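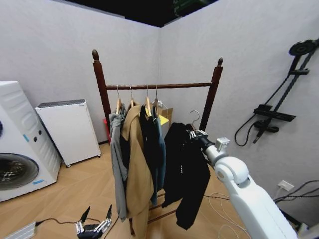

Salstead Support wrote: Does it lean with nothing on the rod, or only when the heavy coats go on? If it stands straight when bare, please leave the base bolts alone for now and check the joint between the rod and the post first. The base gets blamed a lot and is usually fine.

Home My tickets Open Closed Manuals Spare parts Log out

Ticket 47: Whitlock clothing rack leans to one side, rod turns under load
Posted 2 Feb 2024 by Mavis Kapoor

Item: Whitlock freestanding rack, wood, dark stain
Bought: December, from the Wadombridge shop
Location: Panthorpe, changing room, wood floor
Priority: normal

Original problem

The rack was fine when it was put together and stayed fine until the winter things went on it. Now it leans toward the left post. You can see it best if you stand at the side and line up the top of the post with the corner of the room. It rocks back if you push it, then settles in the same place again.

The second thing is the rod. If you take one hanger off with any kind of pull, the rod turns a little in its socket and the other hangers slide down toward the left. They end up in a bunch with the sleeves caught between each other. I have straightened them several times a day this week and they are back in a bunch by the evening.

What hangs on it: a gray hooded jacket, the long camel coat, a denim-type top and some black things, one of them a hoodie. The camel coat is by far the heaviest. It is also long enough to reach down to the bottom of the rack, so it gets in the way whenever I want to look at the joints there.

Reply to the question at the top

With nothing on it, the rack stands straight. I took everything off and left it bare overnight. In the morning it had no lean that I could find. I put a level on the rod and the bubble was in the middle.

So I left the base bolts alone as asked and went to the rod.

Test 1 - rod joint, left post

There is a single bolt through the post into the end of the rod. The instructions call for it to be tightened with the key in the bag. It took more than half a turn before it stopped, so it was loose. I can't say if it was loose from the start or worked its way out.

After tightening, the rod no longer turned by hand. Put the hoodie and the gray jacket on. No change, still straight. Put the camel coat on at the left end. The lean came back, less than before.

Test 2 - rod joint, right post

Same bolt on the other side. This one was already tight. Took it out to look at the thread and it was clean. Put it back.

One note for whoever wrote the instructions: the drawing shows a washer under the bolt head at both ends. There was a washer on the right and none on the left. I checked the bag and the box and did not find it. I do not remember having a part left over either.

Salstead Support wrote: A missing washer would let the bolt head sink into the wood and feel tight when it isn't. We can send a pair. In the meantime any flat steel washer that fits the bolt will do. Please also try the coat in the middle of the rod and tell us what happens.

Test 3 - where the weight goes

Used a washer from the drawer, left side. Tightened again. It stopped sooner and felt firmer than before.

Then I hung the same clothes three ways and left each one for 2 hours.

Camel coat at the left end, everything else next to it: slight lean to the left.
Camel coat in the middle, the rest on both sides: straight.
Camel coat at the right end, the rest on the left: straight.

So the right post takes the coat without moving and the left one does not. That made me think it was something on the left side only, and not the rack as a whole being too light for the job. The manual gives 18 kg as the limit for the rod. I weighed the clothes with their hangers on the bathroom scale and they come to 12 kg all together.

Test 4 - is it the floor

I should have done this one earlier. The changing room also has the shower in it, and I wondered if the floor dipped toward one side. Turned the rack end for end in the same spot, so the left post stood where the right one had been, and loaded it with the coat at the bad end.

It leaned toward the same post as before. The lean went with the rack and did not stay with the floor. I also moved it along the wall and got the same result there, so I stopped looking at the floor and put it back near the corner.

Salstead Support wrote: Thank you, that is a useful result. Please now go to the feet on that post. Lay the rack down on a blanket first, don't try it standing. You are looking for a gap where the foot meets the post. If a folded sheet of paper goes into the gap, it is too wide.

Test 5 - feet

Cleared the rack again and laid it on a blanket. On the bad post the paper went in on one side and not on the other. On the good post it did not go in anywhere.

Loosened the bolt, pushed the foot up square, tightened it again with my knee on the rail to hold it closed. Paper no longer goes in. There was a small curl of wood in the joint that must have been left from the drilling. I picked it out with a nail file before closing it up.

Stood the rack up, moved it back toward the wall, a bit further from the shower than it had been. I don't want towels dripped over the feet now that they are finally flush. 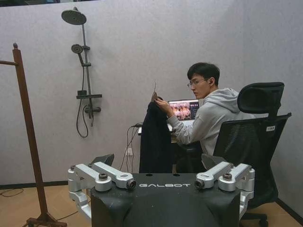 Test 6 - full load, bad end

All the clothes back on, camel coat at the left end. Left it overnight. No lean in the morning, and the rod has not turned.

I then took hangers off and put them back the way I would on a normal day, without being careful. They stay where they are put, apart from the denim one, which is on a hanger with a bent hook and wants to face the wrong way. That is the hanger and nothing to do with the rack.

Still open

- Washer for the left rod bolt. The one from my drawer works, but it is bright steel and wider than the bolt head, so it shows against the dark stain. Please send the proper one.
- The round top piece on one post spins freely if you touch it. It does not come off. I would like to know if it should be glued or if there is a screw I have missed.
- Does the stain need anything done to it in a room with a shower? The manual only says to wipe with a dry cloth.

Salstead Support wrote: Washers go out Monday, two in the bag. The top piece is on a wooden peg. Pull straight up with a slight twist, put a drop of wood glue on the peg and press it back down. On the stain, a dry cloth is enough as long as the window is opened after showers and no wet clothes are hung on the rod. If you do hang wet things, wipe the rod afterward.

Mavis Kapoor wrote: No window in there, only the fan. I will leave the door open. Please keep the ticket open until the washers come.

Status: waiting for parts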